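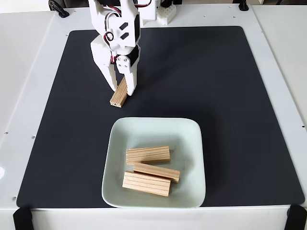 Gruster blocks and bowl — README

last touched in March, mostly by Lamisi Aryee. Aba Bawa did the label pass and the file naming. Ask Aba about names, ask Lamisi about everything else.

What this is

Short clips of small wooden blocks being picked up off a mat and put in a bowl. Tabletop tidying, basically. Each clip is one block. Clip starts with the block on the mat and ends when it's in the bowl, or when it clearly isn't going to be.

3,796 clips total. Of those 2,000 have been checked by a person start to finish. The rest only got the automatic length check, so treat the outcome label as a guess.

The things

Blocks: pine, pale, grooves along the length. Cut from one board so the color is close but the grain isn't. End grain is the easiest way to tell which way a block is pointing, the grooves help too. No paint, no stickers. We tried stickers in the Divex set and they peeled off in the bowl.

Bowl: same bowl in every clip. It moves a little between sessions, we didn't tape it down until late. Position is in the session file, measured from the near left corner of the mat.

Mat: dark gray work mat, rounded corners. Scuffed. The scuffs are the same scuffs all the way through so please don't train on them, or if you do, say so. Wiped between sessions with a damp cloth and left to dry.

Table: white top, small screw holes in the border. Mat covers most of it.

Folders

clips/ — one folder per session, clips numbered from zero
sessions/ — bowl position, start time, who was there
labels/ — one csv per session
extras/ — 42 clips with two blocks touching, kept apart on purpose
old/ — leave alone

Labels

in = block ended up in the bowl, nothing else moved
rim = touched the rim, then went in
out = ended up on the mat or the table
held = never let go before time ran out
skip = something wrong with the clip, see notes column

rim was added late. Sessions 1 to 6 have everything that went in marked as in, including ones that hit the rim. Lamisi has started redoing these, not finished. If you need rim to mean anything start from session 7.

Angle column is the block's angle on the mat before it's picked up, in degrees, zero is parallel to the long side. Only filled for checked clips. A block has two ends that look the same so angles go 0 to 179, please stop sending us bug reports about 180.

Split

800 clips held out for test, all checked, all from session 7 or later. List is in labels/test.txt. Split is by session and not by clip, so no session shows up on both sides. Don't reshuffle.

Known problems

- Session 9 start times are an hour off. Clock change.
- Afternoon sessions have a soft shine on the mat near the window side. Morning ones don't.
- One block has a chipped corner from session 11 on. Same block, it just got dropped on the floor.
- A few notes are in Aba's shorthand. "bk" is bowl knocked, "dbl" is double pick, "w" we no longer rember.
- Frame counts in session 3 don't match the csv by one. Use the csv.

Not included

Other objects. The cups and spoons are in Ostisero, different table and different labels, don't merge the two without reading that README first. No sound in any clip.

Using it

Fine for research and teaching. Name the set and the version if you publish. Version is in VERSION, top folder. If you fix labels send us the csv with only the changed rows — whole files are a pain to compare.

To do

finish rim relabeling, sessions 1 to 6
angles for unchecked clips
check wether session 14 has duplicates
move old/ somewhere else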